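Inicio Explorar Notificaciones Mensajes Perfil

Vignesh Menon
Hilo sobre el lavavajillas de cajón, que ya me lo habéis preguntado varias veces. Llevo desde marzo con él y tengo una opinión bastante formada.

Va por partes: qué meto, qué no meto, cuánto costó y qué haría distinto.
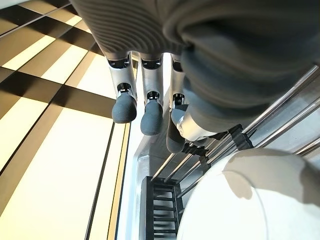
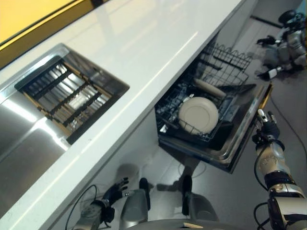 En la segunda, el cajón abierto con un plato de pie en la rejilla.

1. El cajón sale hacia fuera como el de los cubiertos, justo debajo de la encimera. No hay puerta que baje hasta el suelo. En mi cocina de antes, en Ellwood, la puerta abierta cortaba el paso a la nevera y había que saltarla.

2. Caben menos cosas que en uno normal. Para dos personas sobra. Para una cena con invitados hay que poner dos tandas, o fregar las fuentes a mano mientras tanto.

3. Los platos van de pie, todos mirando al mismo lado. Si los llanos y los hondos se mezclan, los hondos tapan el agua a los de detrás y salen con restos. Yo pongo los hondos al fondo y dejo un hueco libre entre medias.

4. Cosas largas: van tumbadas en la parte de arriba, en diagonal. Antes de cerrar giro el aspa con la mano. Si roza con algo, se recoloca.

5. Rodillos, cucharas y tablas de madera: a mano, siempre. Agua templada, poco jabón, secar con un paño y dejarlos al aire. Tuve uno que metí en el lavavajillas cada semana y se acabó abriendo por un extremo. Los de silicona o plástico, según lo que ponga el fabricante.

6. El escurridor de lamas sobre el fregadero lo uso más de lo que pensaba. Dejo ahí lo que lavo a mano y gotea directamente en la pila. Antes tenía uno de bandeja en la encimera y debajo siempre había un charco.

7. Precio. El presupuesto de Serkbridge era de 800 por el aparato y 200 por la instalación. La factura final fue de 809 más los 200, por una pieza de desagüe que faltaba. Un modelo convencional me salía por 600 ya puesto.

8. ¿Compensa la diferencia? Depende del espacio. Si tienes sitio para abrir una puerta entera, yo compraría el convencional. En una cocina estrecha el cajón se agradece todos los días.

9. Limpieza: el filtro, los sábados. Son dos minutos. Se saca, se pasa por el grifo con un cepillo viejo y se vuelve a poner hasta que hace clic. La goma del borde también, que ahí se queda grasa.

10. Ruido: se oye. Estando encima casi de la encimera se oye más que el de abajo de toda la vida — lo pongo a las once de la noche y cierro la puerta de la cocina.

11. La encimera brillante es otra historia. Queda bien, pero se marcan las gotas de agua. Paso una bayeta seca después de fregar y listo. La próxima será mate.

12. Me preguntan por las pastillas. Las Trosa normales me van igual que las caras de Pullano. Con media carga parto una por la mitad, y sin problema hasta ahora.

13. Lo que haría distinto: pedir que dejaran la llave de paso accesible. La pusieron detrás y para cerrarla hay que sacar el cajón entero. Si estáis de obra, miradlo antes de que monten los muebles.

Otro día cuento lo de los cajones de las ollas, que todavía no están terminados.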